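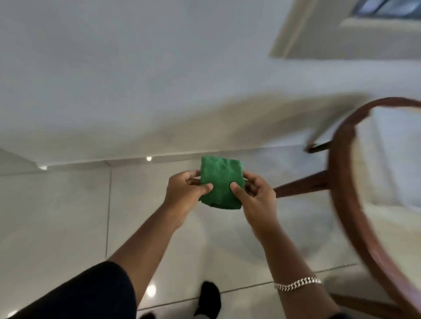

# In Defense of the Rag Drawer

My mother kept a drawer in the kitchen, second from the bottom and to the left of the stove, and that drawer held rags. There were old dish towels in it, and pieces of bedsheet, and the back half of a flannel shirt that I remember wearing to school. If you spilled something you went to the drawer, and when you were done the rag went into the wash and then back where it came from. I grew up thinking every house had a drawer like that, the way every house has a front door.

I've been thinking about it lately, partly because I moved in April and had to decide what came along with me. I had 14 boxes marked kitchen, which is a silly number for somebody who mostly cooks eggs and soup, and one of those boxes was nothing but cloths. A friend who was helping me carry things asked, very kindly, whether I might want to leave that one by the curb. I did not want to leave it by the curb, and I've been making my case to her in my head ever since, so I may as well make it to you.

My case is that a good cloth is one of the nicest things a person can own, and that we gave it up too easily. Somewhere along the way we were talked into paper for everything. Paper for the counter, paper for the window, a wet paper wipe out of a plastic tub for the table, a different wet wipe for the bathroom, and a fuzzy thing on a stick for the shelf. I have used all of them (I have nothing against the people who make them, who I'm sure are lovely) and every one leaves me with the same small feeling, somewhere between guilt and being hurried along. You wipe, you toss, you reach for another one. The roll runs out on a Monday, always when you have your hands full, and then it goes on the list again.

A cloth doesn't ask to be bought again. I have one that must be older than my marriage, and it has gone soft in the way that only comes from years of hot water and hanging on a line. It was scratchy when it was new! It pushed the water around the plate and left lint on the glasses and I very nearly gave up on it. Now it's the best one I have. I can't think of many other things in my kitchen that got better while I was using them.

People will say that cloths are dirty, and they have a point, so let me be fair about it. A cloth that sits in a wet heap by the faucet for a week is a terrible thing, and I wouldn't want it near my cutting board either. But the trouble there is the heap. Hang it up, swap it out every day, keep the ones for the floor well away from the ones for the dishes, and wash them hot. For raw chicken I still use a paper towel and throw it out, and I don't lose any sleep over it. I keep one roll under the sink, and it lasts me long enough that I forget what I paid.

They will also say that it makes more laundry, and I suppose it does, a little. I throw mine in with the bath towels and they take up hardly any room. Then there's the folding, which I've come around to liking very much. I'm not a tidy person by nature, and my sweaters are in a state I won't describe, but I do fold my cloths. In half, in half again, and once more if it's a big one, until I have a soft little packet that fits in both hands. It takes no thinking, and my mind goes off and does whatever it likes for a while. I've settled arguments with myself over a stack of dishcloths that I couldn't settle lying awake in bed.

I'll admit I get cranky about where all this has gone in the stores. You can now buy rags. You can buy a box of 200 of them, brand new, cut to size, so that you never have to wear anything out yourself, and I stood in the aisle for quite some time looking at that box and feeling about a hundred years old. A rag used to be the last chapter of something. It was a towel first, or a pillowcase, or pajamas, and you knew it by its stripes. When I dry the bottom shelf of the refrigerator with a piece of the curtains from our first apartment, I get the apartment back for a minute, radiator and all, and the neighbor's piano coming through the wall.

So I'd like to ask you for something small, if you've stayed with me this far. The next time a towel frays, don't throw it out right away. Cut it into four with the good scissors and find a drawer for it, even a bad drawer, the one that sticks. Use a piece the next time the coffee goes over. You may find you don't care for it, and then you can go back to the roll with my blessing.

As for my friend, she came to dinner last month and knocked over her water, and she was up out of her chair and at the right drawer before I'd even put down my fork.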